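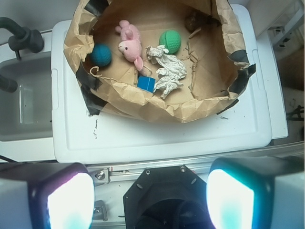 1. Go once without buying anything

I know, I know. But I've been doing my food shopping at open-air markets since the beginning of May and this is the thing I keep telling people first. Walk the whole market, both sides, hands in your pockets. The stall by the entrance is nearly always the prettiest one and in Banska it was also charging double for the exact same radishes you could get by the back fence.

I did not do this on my first morning. I bought everything in the first ten steps and then had to carry it past all the better stuff!

2. The line is information

If there's a line of people with wheeled carts and zero interest in chatting, get in it. You don't even need to know what it's for. In Banska I stood in one for eight minutes thinking it was eggs and it was a sort of soft white cheese in a tub, and I ate it on toast for the rest of the week and was thrilled.

Lines of people holding coffee are a different matter. Those are for pastries. Also a good line, just don't expect to get dinner out of it.

3. Small money, please

Break your bills before you go. The bus driver won't love it, the bakery will cope. I've watched a man try to pay for one lemon with the biggest bill I have ever seen and the whole stall just stopped.

(Somebody asked me about cards. Some stalls take them, most of the good ones in Banska didn't, and the card reader at the honey table only worked if she held it over her head.)

4. How to ask for less than you think you need

This took me the longest. I grew up in a house where you bought potatoes by the sack, so I kept asking for a kilo of everything and then throwing half of it out, which made me feel terrible every single time.

My number now is 200 grams. 200 grams of cherries is a snack for the walk home. 200 grams of beans is one dinner for me with a bit left over for lunch. Nobody has ever been rude about it. One woman gave me extra because I think she felt sorry for me.

5. Herbs are a trap

A bunch of dill at the market is the size of a wedding bouquet. I love dill. I don't love it that much. Find a stall that will split one, or make friends with a neighbor who cooks, or do what I do and chop the whole lot on the same day and freeze it in a tub with some oil. It looks like pond water and it's great in soup.

6. About that cart

I got a Trendura folding cart secondhand before I left and I have opinions. The wheels are wonderful on sidewalk and a disaster on cobblestones. It folds flat, which is nice on the train. The bag part has one deep pocket and no dividers, so whatever you buy first ends up underneath, and what I buy first is always tomatoes. I'm on my second dented batch this week.

Would I buy it again? Yes, but I'd go around the market in the other direction. Potatoes first.

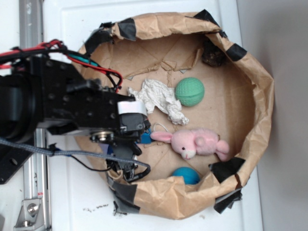

7. Onions want air, and so do potatoes, and they don't want to be next to each other. I kept both of mine in the plastic bag they came home in, in a cupboard over the stove, and by the weekend the cupboard smelled like a locker room. Now they get a spot each on the shelf by the door. You don't need to buy baskets for it either – brown kraft paper crumpled up into a round bin like the one here would do nicely for onions, and you can toss it when the bottom gets all skins and dirt. Potatoes I keep covered because the shelf gets morning sun and they go green on me.

8. The fridge is not the answer to everything

Tomatoes: counter. Peaches: counter until they smell like peaches, then fridge, then eat them today. Cucumbers: I've been told both things by people who sounded completely sure, so mine live in the fridge door and we'll leave it at that.

Berries go bad while you're looking at them. Buy them last, eat them first.

9. Ask what it's for

Best sentence I know at a market: "what would you make with this?" You learn so much. I had a bag of bitter greens for two days because I couldn't work out how to make them taste like something, and the stall lady in Banska told me to boil them, squeeze them and fry them hard with garlic. She mimed the squeezing. It was very forceful squeezing. I'd been treating them like spinach.

It also works if you don't share a language. Point at the thing, make a face like a question, point at your mouth. You'll get a whole performance.

10. Going late

People say go early and yes, fine, early is when everything is there. But the last half hour has its own charm. Things get bundled up. Four peppers become six, the bruised peaches go in a bag for next to nothing, and everyone's a bit silly from the heat. I make jam out of late peaches. It's runny jam, I call it sauce.

Don't haggle, though. I tried it in Banska one time and got a look I can still feel.

11. What I gave up on

Fish. I love eating it, I can't buy it with confidence, and it was a long warm walk home. I'll try again in the fall.

Also those net bags everybody has. Mine grew to the length of my leg with two melons in it and I had to carry it in my arms like a baby.

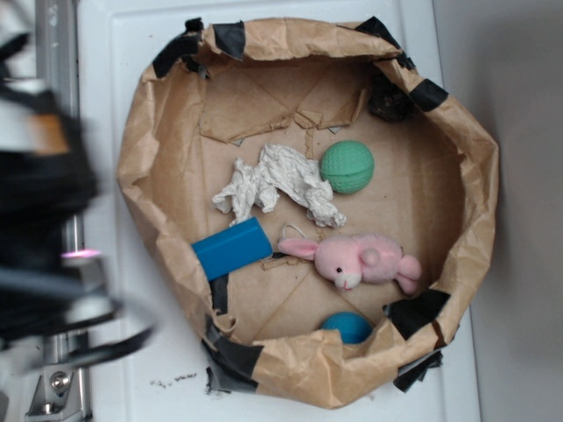
Saithong, 7th June

12. New town, new market, and I'm starting from scratch like a beginner! Tuesday is the small day here, so the bus was half empty and I got a seat on the shady side. I followed my own rule and walked all of it before I bought a thing. OK, I bought a bun.

13. Saithong does it by section, with the fruit along the wall and the vegetables under the roof, and then a sort of free-for-all in the middle where you can get a mop, a melon or a phone charger. I liked the middle best. I came home with a melon and a very good wooden spoon and no vegetables at all, so dinner was melon.

14. Prices are chalked on little boards and they change during the morning. I went past the same pile of eggplants twice and they'd dropped the second time around. Third time they were gone. So maybe buy the eggplants.

15. A few of you asked if this is cheaper than the supermarket. Depends on the week. Fruit, yes, by a lot. Cheese, no. Eggs came out the same. What has changed is how much I throw away, and that's mostly down to number 4 on this list, and to shopping twice a week when I used to do one giant trip and forget what was in the back.

16. Someone also asked for the greens thing as a proper recipe, and here's as proper as I get: boil till floppy, rinse cold, squeeze like you're mad at them, chop, then hot pan, lots of oil, garlic, salt. Lemon if you've got one. Eat it on bread. I had it three nights in a row.

17. I'm here until the end of the week and then it's Trirora, where I've heard the market starts before it gets light and is packed up by breakfast. I am not a morning person. If you've been, tell me what time I really need to set the alarm for, and whether there's coffee when I get there. I'll put the replies together in a new post.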